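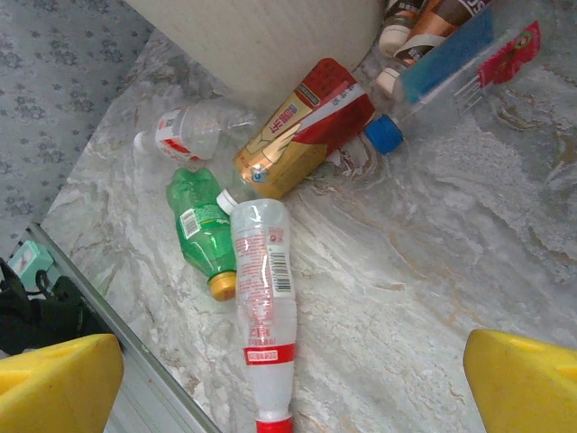
Slide 1: A clear bottle, a green bottle and a drink carton on a marble-patterned surface.

(Wait for people to sit down. Lights half down if the switch by the door is working.)

Good evening, and thank you for coming out on a Wednesday, when I know a good many of you had supper to get on the table first. I'm going to talk about drink bottles and where they end up when the drinking is over, and I promise I do have more to say on it than "put them in the bin," although I'll be saying that too.

I picked this one to start with because of the mix. A clear plastic bottle with a white cap, a green one that has been crumpled, and a carton in gold and red lying up against the pair of them. At my house the carton is always the one that causes the discussion. Somebody picks it up, turns it over, looks at me, and puts it down again. (Pause here. People usually laugh, and if they don't, go on.)

When we started the Wadus project at the Condaren building last March, the idea was very small. We wanted the shared rooms left clear at the end of the evening, with the bottles gathered up in one place so that whoever came in next morning could sort them at a table, in daylight, with coffee. We had been doing the sorting at night, standing up, when everyone was tired and wanted their coats. I can't tell you how much nicer it is at ten in the morning with the radio on.

Over the first season we kept a tally on the back of the cupboard door - I'm fond of that tally, it has three colors of pen in it - and it came to 831 bottles and cartons. The best single evening was 99. I was there for that one and my knees remember it.
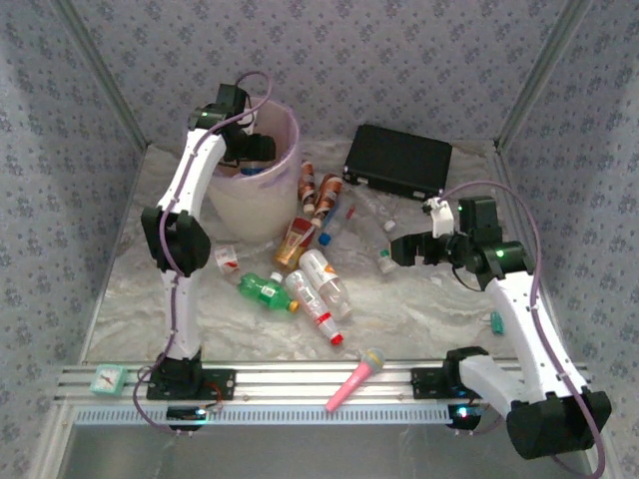 Slide 2: Bin at the back on the left, black briefcase beside it, bottles in between and around.

So, where things stand. I would like you to look at the floor around the bin, because it's so familiar to me that I stopped noticing it for years. Bottles with brown labels right next to the bin, a slim clear one with a bright blue cap, and a little red piece of something just to the right of it. People aim well enough, I think, or they put a bottle down near the bin meaning to come back. Near the bin is where I find most of mine at home, too, and I live with people who know better!

And then the briefcase. We all have one in our lives, a bag or a case or a stack of folders that sits on the floor right where you need to work. My advice is to leave it closed, leave it where it is until the bottles beside it are up, and then move it to a chair with both hands. I once swept a whole row of bottles along with somebody's bag and spent a long while apologizing on the phone.

(If someone asks about glass here, say it comes at the end. It doesn't fit before the bin part.)

Now, the bin itself. We tried several. The first was a lovely little pedal one that I bought with my own money at Talukder, and it was full before we had cleared one corner of the room. You want a wide mouth and no lid. You want something light enough to carry over to the mess, so that you aren't walking back and forth with a bottle in each hand.

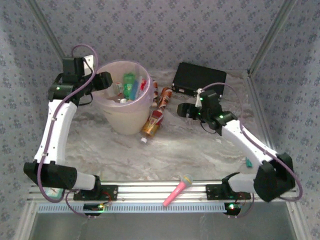
The other thing about a wide bin is that two people can work at it together, one from each side, and still carry on a conversation. That matters more than I expected. The evenings at Kustel, where they took up our way of doing things in the fall, go quickly because there's always somebody across the bin to talk to. They did 300 in a single weekend and told me they had mostly been discussing soup.

A few habits from the sheet, which you'll find on your chairs. (Hold up the sheet.)

Start with whatever is closest to the bin and work outward. Everyone wants to start at the far wall and I understand it, it feels thorough, but then you're stepping over bottles with your arms full.

Stand up anything with liquid still in it before you do anything else. Empty it at the sink. Don't tip it into the bin and hope.

Keep the caps on. I know some of you were brought up to take them off, and so was I. At our drop-off they ask for caps on, and a loose cap on a hard floor can travel an amazing distance.

Cartons go in with everything else for the night and get pulled out in the morning.
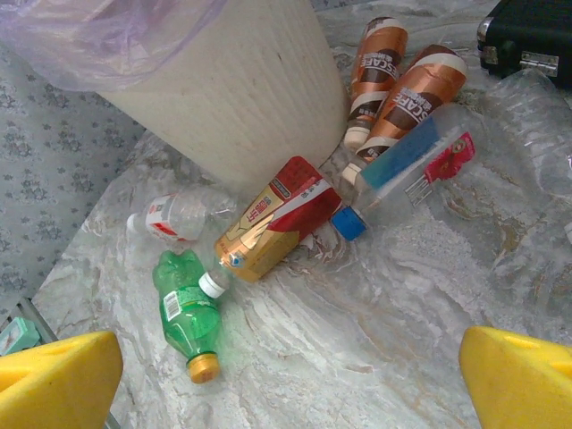
Lining the bin is the step I used to skip, and I'd like to spend a minute on it. A bin that has had a season of bottle dregs in it is no pleasure to wash, believe me. Use a bag that is bigger than you think you need and fold plenty of it down over the outside. You want it like the lavender one, well over the rim, so it has some hope of staying put when heavier things start going in. A skimpy bag slides down after the first few bottles and you end up fishing for the edge of it with your sleeve rolled up. As for those two Nescafé bottles beside the bin, with the shiny copper labels, they're the sort I'd pick up first, being the same kind and lying close together. I like to take matching ones one after the other. It makes the morning sorting easier if they land near each other, and I find it restful besides.

(Check the clock. If it's past eight, skip the next part and go straight to questions.)

Timing. With two people who have done it before, our main room takes 11 minutes, and that includes a wipe of the floor. With children helping it takes longer and there is a good deal more singing. I would have the children every time, myself.

Glass, since somebody will have asked: separate crate, carried flat, never in the bag. We keep ours under the coat hooks at Condaren and you're welcome to come and see how it's set up any evening we're open.

Questions now. The spare bags are on the table by the door, please take a couple home with you, and if anyone can stay behind to help me stack the chairs I'd be very grateful.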